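Tracing a blues harmonica player who recorded one single - where to look?

Posted in: Music History and Local Sound
08/10/2018

Uritz_reader

Hello everybody. I am writing small articles about harmonica players for the newsletter of our record club, and I am stuck with one of them. I hope that somebody here has more experience with old labels than me.

The record is a 78 on the Zurkex label. On both sides there is a singer with harmonica and one guitar, and I think somebody is hitting a box or the floor with the foot. The label gives the artist only as "Fulberg Harp Boy". There is no first name and no family name. The writer credit is one word, Lacroix, the same on both sides.

From a dealer's list I have learned that Fulberg was a small river town with a cotton gin and a railroad stop, and that two or three musicians came from there. The same list says that 900 copies were pressed, but the dealer does not say where he has this number from. I have also seen the record called "number 109" on a collector page, and I don't know if this is the catalog number or the place in the collector's own list. On my copy the number is scratched away.

What I would like to know:

Is Lacroix the real name of the player, or was it the owner of the label or a music publisher?

Where can I find papers about such a small label? I can travel in June for one week, but before this I can only write letters and emails.

Is it correct to write that he "came from Fulberg" when the only proof is the name on the label?

I must deliver the article with or without the answer, but I don't want to repeat a mistake that others will copy from me later. Thank you for your patience with my English.

slowfreight

Lacroix was the publisher. Everything on Zurkex has that name on it. They all did that back then, the owner took the credit and the musician got a few dollars. Nice record by the way, I only ever heard the B side.

secondpressing

I must disagree a little with the answer before mine. I own 3 other records on Zurkex, and on one of them the writer credit is a different name. So it is not true that everything has Lacroix on it. It is still possible that he was the owner or had some business with the label, but from the labels alone we cannot know it.

English is also not my first language, so please excuse if I am too long. I would do the research in this order.

First, the copyright registrations. If the song was registered, the entry should give a full name for the writer, and sometimes an address. Small labels did often not register anything, so an empty result means very little. Try also other spellings, for example La Croix in two words, and search by the title of the song, not only by the name. Blues titles were changed easily between the session and the printing of the label.

Second, the union and the newspapers. A harmonica player was in many cases not a member of the musicians' union, because the harmonica was for a long time not counted as a real instrument there. But the guitar player may be in the files. Local newspapers had small advertisements for dances and for radio programs, and a name like "Harp Boy" is easy to recognize. Ask the county library nearest to the town if they have the newspaper on microfilm. I wrote to a library like this one time and waited long, but then I received a very friendly letter with four copied pages.

Third, the number in the dead wax, near the label. You say that the printed number is scratched away, but the matrix number is pressed in the shellac and you can read it with a lamp from the side. Compare it with the other records from the same pressing plant. This can give you the year, and it can also tell you if 109 is the catalog number. On my three copies the matrix number and the catalog number are not the same, so please write down both if you find both.

About the 900 copies I would be careful. Dealers like an exact number. If there is no pressing order to prove it, I would write "a small pressing" and leave it there. I have seen almost the same sentence in another list with 50 in place of 900, and there was no source for this one either.

And to your last point. A place in an artist name can mean that he was born there, or that he played there every Saturday, or only that the man at the label liked how it sounded. I know a case where the singer had the name of a town in which he never lived - his cousin had a café there. In your article I would write "recorded as Fulberg Harp Boy" and then say clearly that his real name and his birthplace are not known to you. Readers do not get angry about this. Some of them will write to you, and in my experience this is how the family is found, more often than in the archive.

If you go in June, write to the courthouse before, and ask on which days the old record room is open.
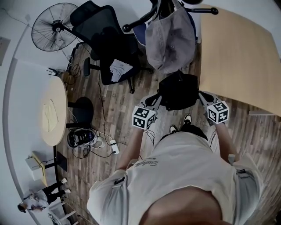 Bring also a good pencil, as many reading rooms do not permit pens, and a printed copy of both record labels to show to people. Older persons in the town may not know the name, but they may remember who played harmonica at the gin or at the station. Please post here what you find in the dead wax, I would like to compare it with my copies.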